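Home | Browse | Files | Notes | Licence | Contact

# Skadham Letters: Index of Household References

This data set indexes passing references to prices, meals, visits and travel in a run of family letters written from Skadham. It has 474 entries. Each entry points to one passage in the printed edition, which we cite throughout as Justell.

## Files

- `entries.csv`: one row per reference
- `people.csv`: names as spelt in the letters, with the modern form where known
- `notes.txt`: longer remarks on doubtful readings

## Columns in entries.csv

`letter` is the number used in Justell. `page` is the page in the second printing, where the paging differs from the first after Letter 3. `topic` is a single word. `quote` keeps the writer's own spelling and capitals. `sure` is 1, 2 or 3, with 3 meaning the reading is plain.

## Known problems

Letter 2 exists in a fair copy and a draft, and they disagree on the price of candles. We give the fair copy. The Pacheco transcript sometimes reads "plumbs" where Justell prints "plums"; both are kept, with the second form in `notes.txt`. 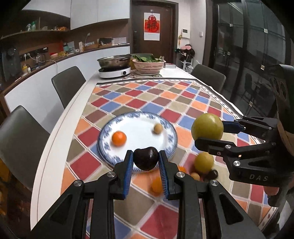

Three entries under `fruit` may belong under `gifts`, as the writer does not say if the basket was bought or sent. They are left under `fruit` until the Stulen papers have been checked.

Dates in the letters are often only a month. Where a letter says "July" and no year, the year column is blank.

## Changes

2019-07-12: page numbers corrected for the second printing; duplicate rows removed from `people.csv`.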